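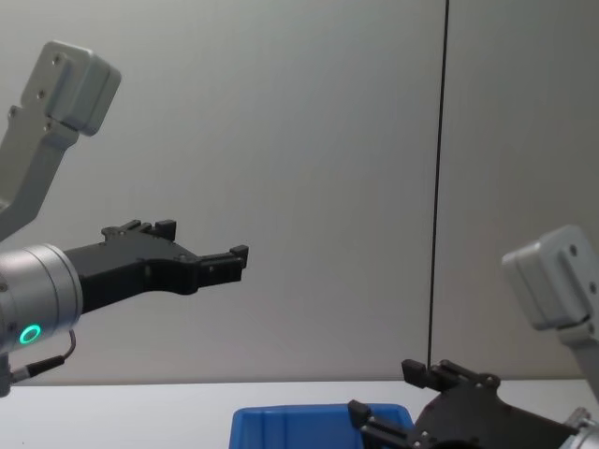 # grelus-cards

Round-by-round judges' scorecards from small-hall professional boxing, typed up from paper. The collection holds 1,133 bouts, all of them from shows at the Cassim in Previco, a building that has also been a roller rink and a carpet showroom and still smells a little of both.

If you want world title fights, other people have typed those up already and argued about them at length. The bouts in this repo are mostly four- and six-rounders between a local ticket seller and a man who drove in that afternoon. Very few people have argued about them. We think some should.

Current version: v3. Last updated September 15, 2022.

## What's in the box

```
data/
 bouts.csv one row per bout
 rounds.csv one row per judge per round
 deductions.csv points taken off, and for what
 shows.csv one row per event
notes/
 illegible.md cards we gave up on
 arithmetic.md cards where the judge's total is wrong
```

Everything is UTF-8, comma-separated, with a header row. Empty means unknown. Zero means zero. Please don't fill the empties with zeros and then write to us about how many rounds were scored 0-0.

## Main fields in rounds.csv

| field | type | notes |
|---|---|---|
| `bout_id` | string | joins to `bouts.csv` |
| `judge_code` | string | a code, never a name (see Privacy) |
| `round` | integer | starts at 1 |
| `red` | integer | points for the red corner |
| `blue` | integer | points for the blue corner |
| `legibility` | string | `clear`, `squint` or `guess` |
| `corrected` | boolean | true if the number was crossed out and rewritten |

The `corrected` field gets the most interest. It tells you a number was changed on the card. It doesn't tell you why, or when, or whether the judge had just noticed which corner was which. We have seen people build a great deal on this column and would ask them to build a little less.

`red` and `blue` are the corners as printed on the card. In `bouts.csv` the field `home_corner` says which one had the local fighter, where there was one. The local fighter is nearly always in red at the Cassim. The red corner is also closer to the bar.

## Where it came from

The cards were kept in envelopes, one per show, in the order somebody last dropped them. We photographed each card flat and ran the photos through Ketik, which reads handwriting well if the handwriting was done by a calm person at a desk. Ringside judges write on a knee, in bad light, while being shouted at. Ketik's first guess was that one heavyweight had won a round 10 to "to."

So every card was also typed by hand, twice, by different people. Where the two typings disagreed, a third person looked at the card and decided. Where the third person refused, the card went into `illegible.md`, which we recommend as light reading.

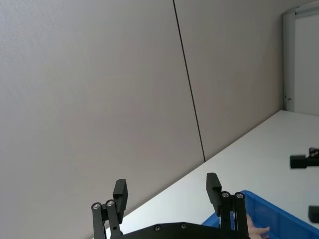 Weights came from the printed programs, so `weight_lb` is the contracted weight and may have only a passing relationship with what anybody weighed on the night. Results were checked against the cards, the program and, for older shows, whatever the announcer had scribbled on the back of his running order. If those sources disagree, `result_conflict` is true and all versions are kept in `result_notes`.

## Scoring oddities

**Even rounds.** There are more than you'd expect. Judges on the earlier shows handed out 10-10 like mints. Someone evidently had a word with them, and later the even rounds almost disappear.

**Half points.** Used on the oldest cards. We multiplied nothing and rounded nothing. The original value is in `red_raw` and `blue_raw`, and the integer fields are empty for those rounds. Yes, this will break your loader.

**Bad addition.** A total that doesn't match its rounds is kept as written in `judge_total`, next to our own sum in `computed_total`. In 7 bouts the difference would have changed the result. We list them in `arithmetic.md` without comment. The results stand, as does everyone's opinion of them in Previco.

**Stoppages.** Rounds completed before a stoppage are included if the judge filled them in. Some judges stopped writing as soon as it looked likely to end, and in a few cases it then didn't end.

## Things not to do with it

- Don't train a betting model on it. You'll have a model of one hall, one promoter's matchmaking, and an away corner chosen for its willingness to travel.
- Don't use it to prove a particular judge is bent. Some judge codes cover fewer than 300 rounds, and you can prove anything about anybody on that.
- Don't treat `legibility = guess` as data. It's there so you can drop it.

## Privacy

Fighters are listed by license number only. Judges get codes that were shuffled before release, and the key isn't in the repo or on any machine that is plugged in. If you fought at the Cassim and would like your bouts removed, open an issue with the show and bout order. If you fought there and would like the result changed, the queue is longer.

## Known gaps

The November shows are thin in every year. A shelf leaked. Amateur bouts on mixed bills are left out altogether, along with exhibitions and one event described on its envelope only as "the thing with the wrestlers."

## Changes

- **v3**: added `corrected`; split deductions into their own file; fixed a join that had given one lightweight two opponents in the same bout.
- **v2**: added `home_corner`.
- **v1**: had the red and blue columns swapped. If you published on v1, we're sorry, and congratulations on your findings.

## License and citing

CC BY 4.0. Cite as "grelus-cards, v3" and include the version number, for reasons given directly above. Corrections are welcome as pull requests, one card per request, with the bout ID in the title.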